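4.2 Small litter and the lined bin

We turn now to the part of the work that our readers at home may recognise most readily, namely the picking up of small rubbish from the floor of a lived-in room. The earlier sections dealt with surfaces at hand height – tables, worktops, window sills – where people tend to notice things and put them right as they pass. Floors are another matter. A tissue that misses the bin, or a wrapper that slips from the arm of a chair, can stay where it fell for a surprisingly long while, and the households who kept diaries for us in August were very frank about this. One of the Brencombe diaries has a whole page on a single bottle top, which we enjoyed reading a great deal and have kept in our notes.

The room discussed in this section is the plant corner of the Skasgate flat. We chose it from the 13 rooms in the study for a rather homely reason: it has things in it that a person must work around. A bare floor is easy to clear and teaches us very little. A floor with planters along the wall, a saucer or two and a box standing nearby asks for more care, and it is much closer to what most of us come home to.

Following the sorting scheme set out by Atallah and used throughout the Nondo project, we treat litter under two headings. Soft litter is anything that gives when it is held, such as tissues and thin wrappers. Shaped litter keeps a form of its own even when it has been squashed, and here we place tubes, lids and cartons. The line between the two is not always a tidy one (a stiff wrapper can be argued either way, and we did argue), but it has served us well enough. Figure 2 shows both kinds on the floor of the plant corner, together with the small round bin.

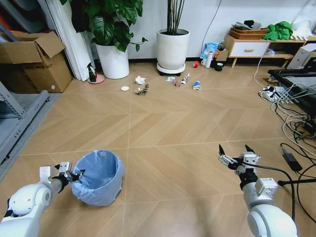
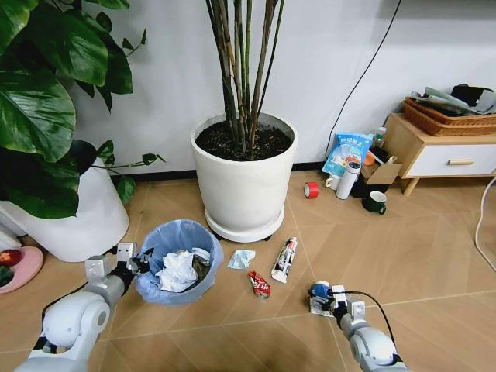

Figure 2. The plant corner at two moments. In both views the bin has a pale blue liner and there is litter still on the floor. The first view includes a white lid and a small crushed carton; in the second, a red snack wrapper and a toothpaste tube lie to the right of the bin.

Reading time for this section: 2 minutes

A few remarks on the bin may be welcome, as it was the item that the diarists wrote about most warmly and most crossly. It is small enough to be carried to the litter, and this proved a matter of real disagreement between households. Some people like to bring the bin along with them as they tidy, setting it down beside each little patch of mess. Others leave it standing in its usual spot and walk back and forth with their hands full, and they were quite firm that this was the proper way of going about it. We had expected the carriers to be the tidier group, but the diaries gave us no good grounds for saying so.

The liner matters more than we had supposed. When the bag is folded well over the rim it stays put as things are dropped in, and the mouth of the bin remains open. A bag that has only been pushed down inside is apt to slide in after the first heavy item, and then somebody has to fish it out again. Several diarists had their own remedies for this, including a knot at the back and, in one home, a clothes peg.

Plants brought a difficulty of their own. Litter that comes to rest near a planter is easily overlooked, especially under broad leaves, and people were understandably wary of reaching past stems they had spent years growing. Planters on wheeled bases can at least be rolled out of the way – though our diarists seldom did so for the sake of one tissue, preferring to wait until the floor was next swept. We have some sympathy with them.

We would add a word on the order in which things are picked up. Most diarists said they began with whatever lay nearest and gave the matter no further thought. A smaller number went for the shaped litter first, on the grounds that a tube or carton underfoot is a nuisance and a tissue is only an eyesore. The second habit interested us enough that we asked about it again in the follow-up visits, and the answers are taken up in Section 4.3 alongside the notes on sweeping.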